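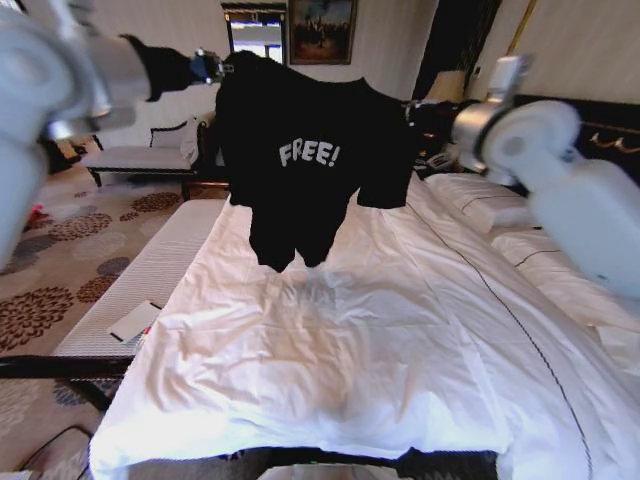 Aus der Werkstatt: 14 Tage Hotelzimmer und ein ganzer Berg T-Shirts

Start > Newsletter > Aus der Werkstatt

Kategorie: Robotik & Lernen

14. Juni 2022

Ihr Lieben, seit der letzten Ausgabe habe ich vor allem eines gemacht: Wäsche. Also ich lasse machen, zwei weiße Arme machen, und ich sitze mit den Steuergriffen in der Hand daneben und versuche, ein T-Shirt so an den Schultern zu fassen, dass es halbwegs gerade über dem Bett hängt. Wenn der linke Greifer die eine Schulter hat und der rechte die andere und der Saum frei in der Luft baumelt, dann ist das bei uns ein guter Moment. Da wird im Team auch schon mal geklatscht, ich schäme mich nicht dafür!

Für alle, die neu im Verteiler sind (willkommen!): Wir sammeln im Projekt Skorkside Vorführungen für ein Lernsystem, das später selbst mit Kleidung umgehen soll. Ein Mensch steuert die Arme fern, die Kamera am Kopf läuft mit, die Gelenkstellungen laufen mit, und am Ende jeder Aufnahme steht ein Shirt, das auf dem Bett liegt oder gefaltet ist oder eben auf dem Teppich. Das alles landet in der Sammlung. Den Teppichfall behalten wir übrigens auch, dazu gleich mehr.

Warum ein Hotelzimmer?

Das haben mich im März schon einige gefragt, als ich zum ersten Mal davon erzählt habe. Im Labor haben wir einen Tisch, grau, glatt, immer dieselbe Höhe, immer dasselbe Licht. Darauf konnte unser Modell irgendwann sehr ordentlich falten. Dann haben wir ein Bett hingestellt und es war vorbei. Eine Bettdecke wirft Falten, sie gibt nach, sie sieht nach jedem Durchgang ein bisschen anders aus. Dazu gemusterter Teppich, gestreifte Polsterbank, ein dunkles Gemälde an der Wand, Tageslicht vom Fenster. Für uns ist das ein Zimmer. Für ein System, das bis dahin nur graue Tische kannte, ist das erst einmal ein großes Durcheinander, und mit diesem Durcheinander soll es klarkommen.

Das Haus heißt Oston, ein älteres Hotel mit schweren Vorhängen, und wir haben dort das Zimmer am Ende des Flurs für 14 Tage bekommen. Der Aufzug ist so schmal, dass wir die Plattform nur ohne Arme hineinbekommen haben. Oben also alles wieder anschrauben, kalibrieren, fluchen, noch mal kalibrieren. Der erste Tag war damit komplett weg.

Das Shirt mit dem FREE!

Schwarz, weißer Aufdruck, »FREE!« quer über die Brust. Es ist inzwischen so etwas wie unser Maskottchen, und zwar aus ganz praktischen Gründen. Schwarzer Stoff ist für die Kamera eine Zumutung, weil die Falten ineinander verschwinden und man die Ärmel kaum vom Rest trennen kann. Vor der weißen Decke geht es dann wieder, da hat man wenigstens eine klare Kante. Und der Schriftzug verrät sofort, ob die Vorderseite nach vorn zeigt. Das klingt banal, aber beim Durchsehen der Aufnahmen spart mir das viel Zeit - und ein paar Nerven auch.

Insgesamt haben wir 31 verschiedene Teile im Umlauf, T-Shirts vor allem, ein paar Hemden, zwei Pullover, die ich inzwischen persönlich nicht mehr leiden kann. Pro Tag nehmen wir uns 70 Durchgänge vor. Am dritten Tag haben wir das zum ersten Mal geschafft, am vierten gleich wieder nicht, da hat der rechte Greifer gesponnen.

Was ist eigentlich ein gutes Beispiel?

Darüber streiten wir am meisten, und ich finde, zu Recht. Am Anfang wollte ich nur schöne Aufnahmen. Greifen, anheben, ausrichten, ablegen, fertig. Wer lange genug steuert, wird dabei richtig elegant, und man möchte am liebsten alles wegwerfen, was nicht elegant aussieht. Das haben wir uns abgewöhnt. Ein System, das nur glatte Verläufe gesehen hat, weiß nicht weiter, sobald eine Schulter aus dem Greifer rutscht. Also behalten wir die Aufnahmen, in denen jemand nachgreift, in denen ein Ärmel umschlägt und wieder herausgezogen wird, und auch die, in denen das Shirt zu Boden geht und von dort aufgehoben werden muss. Aussortiert wird nur, was technisch kaputt ist: Kamera ausgefallen, Zeitstempel verrutscht, solche Sachen.

Außerdem wechseln wir beim Steuern alle 60 Minuten durch. Einmal, weil die Unterarme müde werden (wirklich, ich hatte Muskelkater vom T-Shirt-Halten!), und dann, weil jede Person anders greift. Ich fasse zum Beispiel immer zu weit innen am Kragen an. Das soll das Modell bitte nicht ausschließlich von mir lernen.

Zwischen den Durchgängen werfen wir das nächste Teil einfach aufs Bett, ohne Zurechtzupfen. Die Decke streichen wir auch nicht jedes Mal glatt. Das war für mich die größte Umstellung, ich komme aus einer Familie, in der Betten gemacht werden.

Die Technik, ganz kurz

Die Aufnahmen laufen über Demissie, unser kleines Erfassungsprogramm, das in der neuen Version endlich nicht mehr nach jedem Abbruch den ganzen Durchgang verwirft. Man kann jetzt einen Marker setzen und eine Notiz dazu tippen. In meinen Notizen steht erstaunlich oft nur »Ärmel!!«. Trainiert wird anschließend mit Domo, dafür gehen die Daten jeden Abend auf die Platte und von da auf den Rechner im Labor. Das WLAN im Oston haben wir einen Abend lang ausprobiert und dann sehr schnell wieder gelassen.

Wie es weitergeht

Nach dem Bett kommt die Polsterbank dran, also ablegen auf einer schmalen Fläche, auf der nicht so viel Platz zum Schummeln ist. Danach würde ich gern Handtücher aufnehmen, die hängen ganz anders als Shirts, viel schwerer, und haben keine Schultern, an denen man sich orientieren kann. Wer von euch noch dunkle T-Shirts in großen Größen übrig hat, gern mit Aufdruck: immer her damit, die Adresse steht wie gewohnt in der Begrüßungsmail. Nur bitte keine Pullover mehr.

9 Kommentare | 22 Mal geteilt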